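# Part-time lens and camera tester, Grodside

Jotis reviews cameras, lenses and the odd tripod for people who read the whole review before buying second-hand anyway. We need another pair of eyes, ideally ones that can tell soft corners from a smudge on the screen.
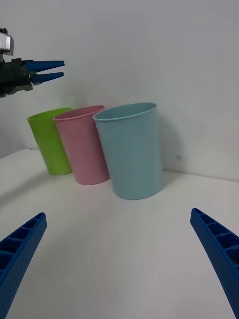 The job is 16 hours a week at our unit in Grodside, up the stairs behind the tile shop. You'd shoot our standard set with each lens at every full stop, check the files for colour fringing and distortion, and write up what you find in words a tired person can follow. A typical zoom comes to 169 frames. Primes are kinder.

First in the queue is the Davberg 33mm, followed by a Malý compact whose menus were translated by someone in a hurry.

**You'll need**

- a working grasp of aperture, shutter speed and ISO, and the patience to change only one of them at a time
- some experience with raw files
- clear, plain writing; "creamy" is allowed once a year
- a steady temper around tethering software

A photography degree is fine. So is not having one. Please don't send a list of the cameras you own, as we'll only get jealous.

**Pay and perks**

£610 a month, paid on time. You may borrow kit at weekends if it comes back with both caps. There's a kettle, and parking if you're early.

**To apply**

Send us a review of any camera or lens you've used, 3000 characters at most, with two unedited pictures taken on it. Phones count. Post it or drop it through the door at Jotis, Grodside, before the end of November. Trial shifts are in December and are paid. Bring a jumper.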